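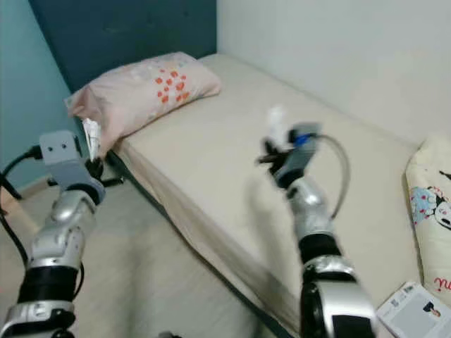
Single bed with the fitted sheet on

Ñahui "farewell" tour, is anyone buying it?
38 comments · 6 shares

dronebasement
So Verko put out a statement saying Ñahui are doing one last run of shows in March and then they're done for good. Same label that told us the second record was the last one. I'd like to believe it, but there's no studio news, no final single, just a presale link and a shirt. Has anybody seen a word from the band themselves?

plum_static
Amparo Pacheco posted a short thing on Saturday. She said she was tired and thankful, and that she wanted to play the old songs in small rooms. Sounded like a goodbye to me.

dronebasement
Small rooms? The Plurkumport date is at a hall that holds 3,000. I've been there, you need binoculars for the drummer.

kettle_ray
You guys are so hard on them. They've been at it since we were kids. Let them have a nice send-off and get paid for it.

dronebasement
I don't mind them getting paid. I mind being told it's the last time at 38 bucks a ticket and then seeing them on a festival poster the next summer.

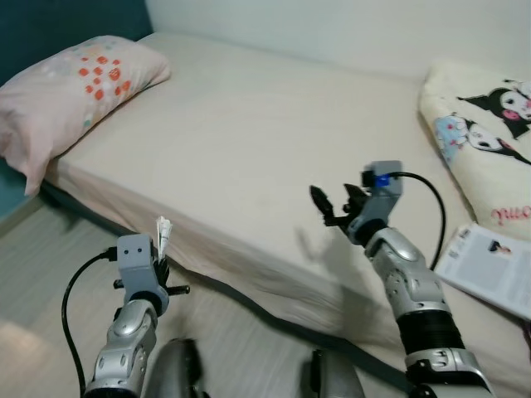
oldtapehiss
My problem is the merch bundle. You can't get the early entry ticket without it, and the bundle is a shirt, a poster and a download of live tracks that half of us already have on the Beleo tape. None of it says farewell, it says warehouse. And the shirt art is those little hooded figures again, which looked creepy and great on the first demo and by now have all the menace of a cream pillow with cartoon characters in black hoods and pink lettering on it. I'll wear the old one.

plum_static
The bundle is optional. I just got a regular ticket.

oldtapehiss
Optional if you like standing at the back, sure.

mossgate
Does the Beleo tape have the long version of the closer? Mine cuts out before the quiet part.

oldtapehiss
Side B, yeah. Should be around 32 minutes in. If yours cuts out you have the second pressing, they trimmed it.

kettle_ray
Back on topic — I got two for Plurkumport. If they come back next year I'll go to that one too, and I won't feel robbed.

dronebasement
And that's who Verko is counting on. Show me a contract that ran out, or a guitar for sale, and I'll come around. Until then I'm calling it a tour.

mossgate
Second pressing it is, then. Anyone want to trade?

Share · 6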